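Fallgate Public Library: Meeting Room Reservations
Frequently Asked Questions
Last updated 2018-05-29

Who may reserve a meeting room?
Any adult holding a current Fallgate library card may apply. Groups must name one cardholder as the responsible party. Applicants under 18 need a parent or guardian to sign the form.

How far in advance may I apply?
Applications are accepted up to 78 days before the requested date. Requests for September open early each year owing to the school calendar; please ask at the front desk.

How many people do the rooms hold?
The Semple Room seats 156. Study rooms seat six. These limits are set by the fire code and cannot be waived.
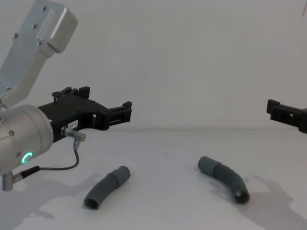
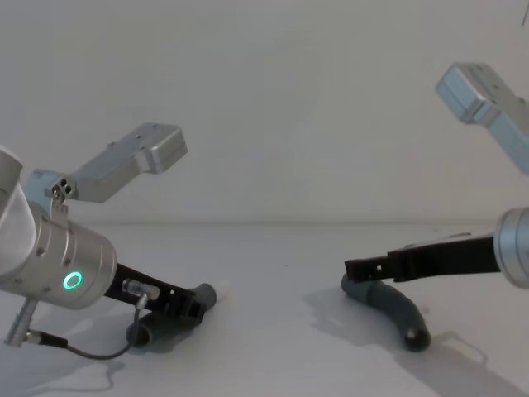
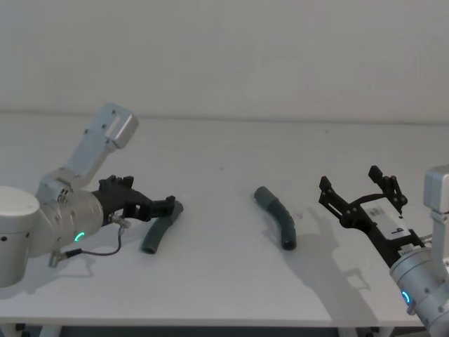 Is there a fee?
Nonprofit and civic groups may use the rooms free of charge. Commercial users pay the posted hourly rate, due when the reservation is confirmed. Fees are refunded in full for cancellations received at least three business days ahead.

May we serve food?
Light refreshments are permitted in the Semple Room only. Alcohol and open flames are prohibited throughout the building.

May we charge admission or sell items?
Admission charges are not allowed. Authors may sell their own books at a library-sponsored event with written approval from Iona MacAulay, Head of Public Services.

What happens if our group runs late?
Rooms must be vacated 15 minutes before closing. Repeated late departures may result in loss of reservation privileges for one year.

How do I appeal a denied application?
Write to the Director, Lalit Sachdeva, within ten business days of the decision. Appeals are answered by mail.

Questions not covered on this page may be directed to the front desk, extension 784.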